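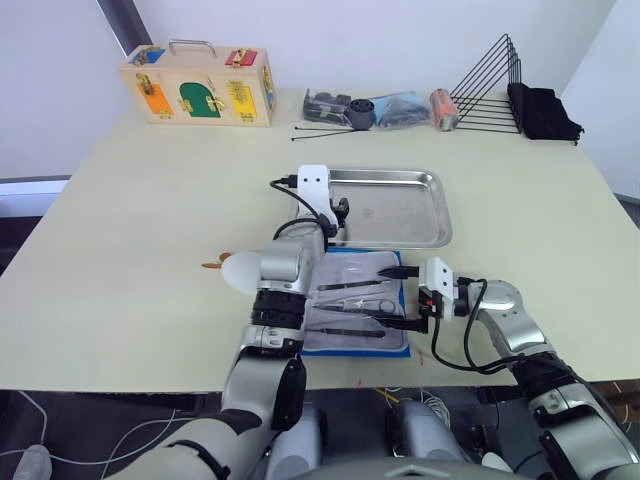

The two-arm station in the tray room at Crabtree, with the steel tray and the blue mat in position.

Last updated: April
Reading time: 2 minutes

Progress report to the Zarnamell Fund: tray setting at Millholm

We are halfway through the grant period, and we're excited to share where the work stands. The Crabtree station is running, the staff are using it, and the questions they bring us have gotten much more interesting than the ones we wrote into our application!

As you know, the project covers the laying out and traying of surgical instruments at Millholm's reprocessing site. It's careful, repetitive work. A technician on a full shift stands at the table for hours, picking up scissors and forceps, checking them and setting them in order. Sore wrists and stiff shoulders were the first thing people mentioned when we asked what they would change about the job.

What we have now

Both arms work over the mat and the tray from the same side of the table. We are using practice instruments only, and nothing from this station goes to a patient. The right arm handles scissors well. Forceps are harder – they lie low and the fingers tend to push them along the cloth before they close. We changed the mat in the second month and that helped a lot.

The station has now completed 700 practice layouts. A technician looks over every one and marks it pass or redo. Redo marks have dropped since the winter, mostly on scissors, and we will send the full table with the final report.

The latch board is for door and bolt practice. We added it after technicians asked whether the arms could one day open the instrument cabinets, and it has become a favorite stop for visitors from the other shifts.

What is changing for the staff

So far 20 people have had training on the station, and four of them now run it without one of us in the room. They start it, stop it, swap the mat and write up faults. Two have moved part of their week from the table to inspection, work they had wanted more time for and that pays at a higher grade.

There were worries, and there still are. Several people asked early on if their hours would be cut. Millholm management put in writing that no hours will be lost during the project, and the notice hangs by the time clock. What happens afterward is still being discussed, and we think staff should hear an answer before the final report is due. The Wednesday meeting is well attended, and a good share of our fixes started there, including the slower arm speed when someone is standing close by.

Still to do

Cable routing needs work, both on the arms and under the table. Thin instruments are slow to pick up. The night shift has had less training time than the day shift and we owe them more sessions. We also plan to try a second station at Tukville, where the tables are lower and the trays come in more sizes.

Spending is in line with the budget. We would like to move the unspent travel money into training hours for the night shift and will send a separate request.

Related items
Tukville site visit: notes on table height
Training sign-up for night shift, Crabtree
Zarnamell Fund: reporting dates for current projects
Millholm staff notice on hours during the project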